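Whites going grey – mixed load to blame?
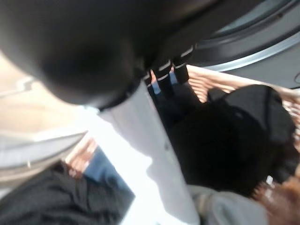 Washing, black and denim in with the white

Poppy Pearce
Can I do this lot in one go at 30? Only got time for 2 loads a week. Whites looking dingy since April.

Karthik Siddiqui
No. Whites on there own, always. Black and denim together is fine – inside out, cool wash. Check pockets.

Mizanur Roy
i chuck it all in, never had a problem

Tincuța Tudose
New jeans are the worst for it. Wash them seperately first few times. Soak the white in soda crystals overnight.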